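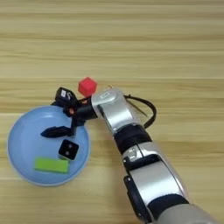 On Dec 26, 2021, a list member wrote:

> Has anybody here finished the Zudodier harbor puzzle, the 2,000 piece one? I got it for Christmas and opened it last night and I'm already in a bad mood. The sky is one color. The water is the same color as the sky. I did the edge and it took me until two in the morning and now I have an edge with a hole in it where a piece should be, and I can't tell if the piece is missing or if I've put the bottom together wrong.
>
> So three questions. Do you sort by color or by shape when there's this much blue? Is it normal for Zudodier pieces to fit in places where they don't belong? And what do you do about a missing piece, do they send you one or do I have to mail the whole box back?
>
> I've only ever done the 500s before this, so go easy on me.

Oh, you poor thing, the harbor! I did that one last January and I still can't look at a sailboat the same way. Welcome to the big boxes, though. You picked a mean one to start with (or somebody picked it for you, and you may want to think about what you ever did to them).

I'll take your questions in the wrong order because the middle one matters most.

Yes, Zudodier pieces will fit where they don't belong. It's the thing I complain about on this list every winter and people are probably sick of hearing it from me. They use the same cut over and over across the board, so a piece from the upper left can drop into a spot in the lower right and feel perfectly snug. In a busy picture you'd catch it right away. In that sky you won't catch it until you're down to your last handful and nothing goes anywhere. I had a whole clump of sky, maybe the size of a dinner plate, sitting happily in the wrong place for a week. It was all correct inside itself! It just belonged a good foot to the left.

What I'd do before anything else is go back over your edge. I would bet money that your missing piece isn't missing. On mine the bottom edge went together two different ways, and the wrong way left me one short on the bottom and one extra on the right side. Do you have an extra straight piece lying around that you figured was a funny-shaped inside piece? Check for that. Then get a lamp down low, almost at table level, and shine it sideways across the edge you've built. If two pieces are a false fit you'll see a tiny shadow line between them, or one will sit a hair higher than the other. Run your fingernail over the joins too. A good join on a Zudodier you can hardly feel, and a bad one has a little click to it.

The other trick is to slide a sheet of stiff paper under a stretch of the edge, flip it over, and look at the back. The gray cardboard has a faint grain, and if the grain jumps direction between two pieces, they're not neighbors. It doesn't work on every brand (the Amaral boxes have that printed green backing, so forget it there) but it saved me on the harbor twice.

Now, sorting. I know there are people on here who feel very strongly that you should sort everything by shape from the beginning, and I expect to hear from them by dinnertime. I don't. I think it takes the fun out of it, and you end up with a house full of trays and nothing put together. I go by color as long as the color is doing me any good, and I switch to shape when it quits.

With the harbor that means you do the boats first. Then the buildings along the waterfront, which are a treat, all those little shutters. Then the dock, and the nets and ropes, which look horrible in the box and go pretty fast once you notice that the rope is thicker toward the front. After that you do the reflections, and I'd save a whole evening for those because they're the nicest part of the puzzle, in my opinion. The red boat's reflection has a wiggle in it that you can follow piece to piece like a trail.

And then you're left with the blue. I counted when I got to that point, because I was feeling sorry for myself and wanted a number to complain with, and I had 343 pieces of plain blue left. That's when I gave in and sorted by shape. Two knobs and two holes across from each other in one pile, two knobs side by side in another, three knobs, three holes, and then the weird ones. Once I had the piles I could look at a gap and know which pile to go to, and then it's just trying them. It isn't clever. You try one, you put it back on the other side of the pile, you try the next one. I listened to an awful lot of radio.

But do look at the blue in daylight before you decide it's all one color. I was sure that sky and water were the same until I worked on it one Saturday morning by the window, and the water has some green in it. Not a lot, but it's there. Under my kitchen light it was gone completely. I ended up doing a quick split of the blue every day before lunch and then fitting in the evening when I couldn't tell anything apart anyway. There's also a very slight lightening toward the horizon line, and if you lay ten or twelve pieces next to each other you'll see which ones are paler. One at a time you'll never see it.

As for a missing piece, here's how it went for me with them, and this was on a different box (the tulip market), so take it for what it's worth. I wrote to Zudodier and they don't send single pieces. They wanted a picture of the finished puzzle with the hole in it, plus the little slip with the batch stamp that's tucked in the bag. Please tell me you didn't throw the slip out with the bag! They offered me a new box of the same puzzle or a credit toward another one. I took the credit. I was not going to do those tulips again for anybody. The whole back and forth took 22 days and they were perfectly nice about it, only slow, and right after the holidays I'd expect them to be slower.

Before you write to them, look in the obvious places. Inside the box lid, under the flap. In the bag itself, because the static holds onto pieces. Cuffs of your pants. Under the couch cushions even if you weren't on the couch. I once found a piece stuck to the bottom of a coaster in March from a puzzle I'd given away at Thanksgiving, and had to mail it across the state in an envelope with a very embarrassed note.

If it's really gone and it's a puzzle you love, you can make one. I've done it with 2 pieces now, on two different puzzles. You press a bit of plastic wrap into the hole, fill it with that Ridex filler paste from the hardware store, let it sit overnight, lift it out, sand the top, and paint it to match. On a flat blue sky nobody in the world will spot it. On a cathedral window it looked like somebody had dropped a piece of gum on it, but I knew it was me being stubborn by that point. Don't skip the plastic wrap, whatever you do. I skipped it the first time and glued my puzzle to the board.

Oh, and since you're coming up from the 500s, measure your space! The finished size printed on the harbor box is right, but you need elbow room on at least two sides for the loose ones, and the box doesn't say anything about that. I started mine on the dining table and had to move the whole edge onto a sheet of foam board on the second day, and it did not travel well. If you've still got nothing but the edge done, this is the time to move it. I'd slide it over one side at a time and not try to be brave.

One more thing and then I'll let somebody else have a turn. Don't do the sky when you're tired. I know it was two in the morning on Christmas and you were excited, I've been there, but everything I did after eleven at night on that puzzle had to come out again. I finally made a rule for myself that after ten I could only look for boat pieces.

When you finish it, and you will, would you think about sending it to the Fistovham swap? They've had nothing over a thousand pieces on the shelf since before summer, and the last time I went all they had was kittens. I sent my harbor to a cousin or it would already be there. Put a note in the lid saying whether it's complete. Some of us have been burned.

Also, does anyone have the Amaral lighthouse, the older one with the keeper's cottage and the laundry line? I've got the covered bridge and the county fair to trade for it, both complete, the fair has one chewed corner piece (the dog's work, still fits fine). Write to me off the list if you do, I check my mail mostly in the evenings.

Let us know about that edge. My money's on the bottom right.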